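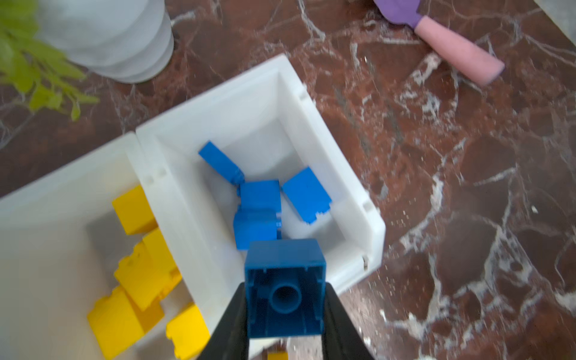 How do you sort toy bricks so they stay sorted? Go by color first, use open bins with no lids, and keep the bins right next to each other so putting a brick away takes one second.

Sorting by Color: My Little Brick Gallery

701 shares | 60 comments

I've been on a brick-sorting kick since August, and I finally have pictures to show for it! I tried sorting by shape first (don't, unless you love arguing with yourself over what counts as "long"). Then I tried drawers from Dretico, and everything I needed was always in the drawer I'd just closed. Color is what stuck. Red, yellow, blue, each in its own spot, and that's the whole system.

I kept things small for these pictures. The big tub at home is a 200-piece mix, and my kitchen counter still hasn't recovered from the day I tipped the entire thing out on it.

Blue goes first

The gallery starts with blue, my favorite, so of course it got first pick. I love a plain white bin for this. The color pops right out at you, and there's no digging around for the one block you want. Yellow lives next door.

All three colors together

Red on the left, yellow in the middle, blue on the right, all in the white tray on that gorgeous reddish-brown marble. And can we talk about the leafy wallpaper? I'm a sucker for gray bamboo. The potted plant at the back with the little orange flowers makes me happy too, and yes, there's a toy spatula, pink handle and all. I'd have that one in my kitchen drawer in a heartbeat. 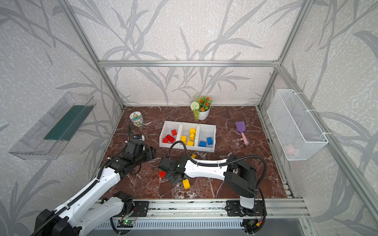
Up close with the yellows

I don't line mine up or stack them. Tilted, upright, whatever, as long as they're in with their own color. You get studs showing on one and the ribbed underside on another, and I like it better messy. The walls between the sections are nice and thick, so the yellows keep to themselves and the blues do the same. If you're picking out a tray, go for one like that. My old Linero one had skinny little dividers and the bricks hopped over every time I bumped the table.
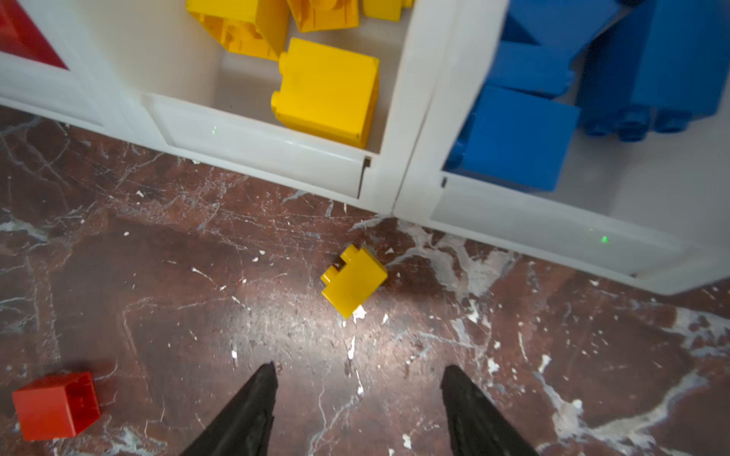
Povilas Stankevičius wrote in to say that color sorting works great until you own too much of one color, and that he now splits his blues into big and small. I may have to steal that for the tub at home.

2 replies | Share this gallery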